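Two Arms, Two Bins: What Our Club Learned from Sorting Foam Cubes
Speaker notes, Drendotport student robotics evening

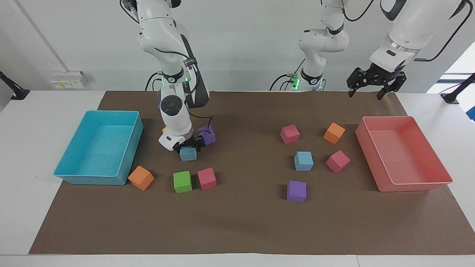 Slide 1. The cube sort, right gripper over a light blue one.

(Leave this slide up while people find seats. Mic check. Say hi!)

Okay, so hi everybody, I'm from the robotics club at Ovton, and I'm going to talk about the thing we spent most of our year on, which was getting two robot arms to put foam cubes into bins. I know how that sounds. My little cousin can do it. Stick with me.

The setup is on the slide. Blue bin on one side, pink bin on the other, cubes on brown paper between them. One arm mostly works the left half and the other mostly works the right. We call the whole thing Prirmont, after the street the club room is on, and no, it doesn't stand for anything (people always ask).

SLIDE 2 - why cubes
Foam is forgiving. You can squeeze it too hard and it springs back, and if an arm drops one you don't have to sweep anything up. We began with wooden blocks and they kept shooting out of the fingers like watermelon seeds. Tell the one about the block behind the radiator if the room seems friendly.

Also the colors. We wanted something a beginner could watch and know right away if it went wrong. You don't need to read a graph to see a cube land in the wrong place.

SLIDE 3 - teaching it
We drove the arms by hand, recorded every run, and trained on the recordings. By December we had 1526 runs saved. That's a lot of afternoons! Everyone in the club drove, including the new kids, and I want to spend a minute on that because it caused our biggest problem.

Everybody drives differently. I come straight down on a cube. Some people sneak in from the side. One group had a habit of nudging a cube first to straighten it, and the arms picked that up and started nudging cubes that were perfectly fine where they were. So we had to sit down and agree on a style. Straight down, open wide, close slowly, lift before you move sideways. We wrote it on the whiteboard and it's still there.

(Pause. Ask who here has recorded their own runs. If lots of hands, skip ahead to slide 5.)

SLIDE 4 - the crowding problem
Go back to slide 1 for a second. See how close the green cube and the pinkish-red one in front are? Fingers have thickness. When two cubes sit that close, one finger has to fit in the gap, and early on the gripper would just mash down on the neighbor. Cubes near a bin are the same kind of trouble because the wall is in your way - we lost whole sessions to that.

What helped was boring. We recorded 47 extra runs with nothing but crowded cubes, and we turned the gripper to come in along the open sides. I wish I had a fancier answer.

SLIDE 5 - two arms, one table
Don't rush this one. We had the arms take turns at first and it was so slow that people wandered off to get snacks. Then we let both go at once and they bumped in the middle. Now each one has its own half, and if a cube is near the center line, the left arm waits. Simple rule, and I'm weirdly proud of it.

SLIDE 6 - what we'd do differently
Label your recordings the same day. We had 14 we couldn't identify at all and ended up throwing them out.
Tape the paper down. It creeps.
Start with fewer cubes than you think you need.

SLIDE 7 - next
We want to try socks. Everyone who hears this laughs, but soft floppy stuff is much harder and we're bored of cubes. If your school has tried cloth, please come find me, I'm by the Sandhu table until the end.

(Questions. If they ask about cost, hand over the printed parts list. Repeat each question into the mic, I forgot last time.)

Related items
Sandhu table: sign-up sheet for club visits
Line followers on a gym floor, speaker notes
How we run a first meeting at Ovton
Gripper fingers: 2 designs we printed
Drendotport evening, program and room map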